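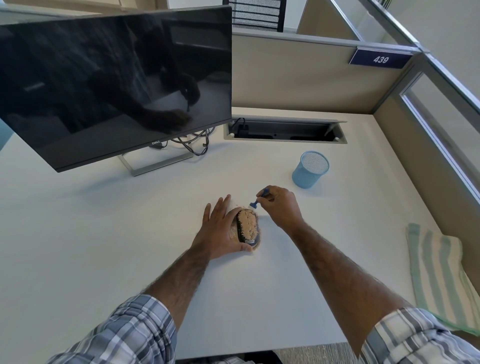 Photo: Eckhard Albers

Home News Opinion Culture Life

In praise of the desk that stays put

By Skye Rankin
February 19, 2023

34 comments | 530 shares

My employer abolished desks in January. We still have the furniture, of course. What went was the idea that any of it might be yours. You book a spot through an app, you sit in it, and at five o'clock you carry your belongings to a locker the colour of weak tea and the width of a baguette.

This is called "neighbourhood working". I grew up in a neighbourhood, in Testcombe, and I don't recall having to reapply for the house each morning.

The consultants from Edholm told us that a fixed desk breeds territorial behaviour. I should hope so. I had spent nine years breeding mine. There was a drawer of soy sauce packets, a cardigan of no known origin, and a mug that everyone on the floor understood to be lethal. Kulsoom Durrani could find me in the dark. Now she sends a message asking which neighbourhood I'm in, and by the time I've worked it out she has solved the problem herself — a productivity gain, I suppose.
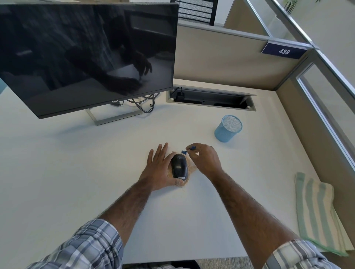 Grit around a mouse on an office desk.

People who favour the new arrangement like to talk about hygiene. A shared desk must be cleared, so it must be clean. I've eaten at enough food courts to doubt this. Your own crumbs are a kind of diary. A stranger's crumbs are just crumbs, and you'll be typing in them until lunch.

We were also promised chance encounters. I've had one, with Aslı Toprak from payroll, and it concerned which of us had booked the chair. She had. I finished the morning on a stool designed for someone waiting for a smoothie.

I'm told the change saves rent, and I'd respect it more if the posters said so. Instead they say "Belong Anywhere", in letters a foot high, over a row of lockers. Mine is number 300. The mug doesn't fit.

Share Save Print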